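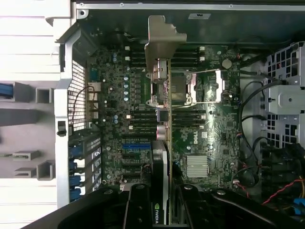
Several members have written in to ask whether the card should go into the slot before or after the arm is zeroed, and one of them adds that at Derkullow they always did it before. Zero first. An arm homed with a card in its fingers can swing it into the drive cage.

Other tips from the Westen workshop bench, in no fixed order:

Hold the card by its flat sides, well clear of the gold contacts. Set the grip force low and raise it in small steps until the card stops slipping. Our club arm settled at 51 on the controller scale; yours will differ.

Unplug the computer, press the power button once to drain it, then clip the earth lead to bare metal on the chassis. The arm base needs its own earth lead.

Open the slot latch by hand before the run. The Lireck script assumes it is open and does not check.

Approach from directly above the slot. Stop 112 mm up, correct the angle, then lower at quarter speed. If the card meets resistance early, back out fully — do not wiggle it with the wrist joint.

Tie loose wires back with a strip of old bicycle inner tube. Cable ties leave sharp ends.

Wipe the finger pads with a barely damp cloth and let them dry. Washing-up liquid leaves a film, and the grip figure will drift.

Save each run under its own number. The January logs were overwritten up to run 345 and could not be recovered for the Sampaio round.

Practise on dead boards only. Spare ones are on the shelf under the vice — return them with the screws bagged.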